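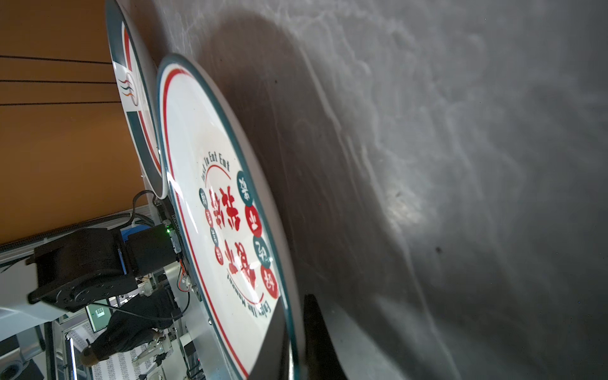

How do you stop printed plates getting scratched in a shared cupboard? Stand them on edge with something soft behind them, and lift each one out instead of dragging it off a stack.

We've been thinking about plates a great deal at Staltov this month, because the new supper club crockery has come at last and we love it! The order was placed with Valtonen back when the kitchen was still half painted, and it took 18 weeks to reach us (the first delivery went to Vostgate by mistake, which is another story). Anyone who ate off the old mismatched lot will know why we're so pleased.

The style is proper old-fashioned canteen: white and glossy, with a dark teal rim and a thin red ring just inside it. There was quite a debate over whether to go plain. Plain is easier to replace, and 2 of the regulars argued for it very well, but food looks so cheerful against a bit of colour – and a bowl of rice and greens needs all the help it can get on a grey evening. 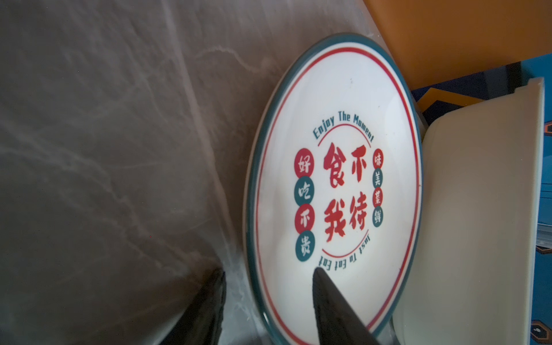
The big red characters in the middle, 食不我待, are a play on an old saying about time waiting for no one, with the word for time swapped for the word for food. So, roughly, dinner won't wait for you. Down the side you get 好吃不贵, tasty and not dear, and we'd like to think our suppers live up to that. The English reads "Enjoy The Moment" and "Just To Eat Eat", and the second one has already become the thing we shout when the dumplings are ready.

A few notes on looking after them. Warm water and a soft sponge, please, no scourers. Dry them before they go away. If you find a chip, put the plate on the top shelf and write it in the kitchen book.

The first supper on the new plates is 23rd June, with noodles, cucumber salad and whatever the Stoteo allotment has ready. Bring a friend, and come hungry!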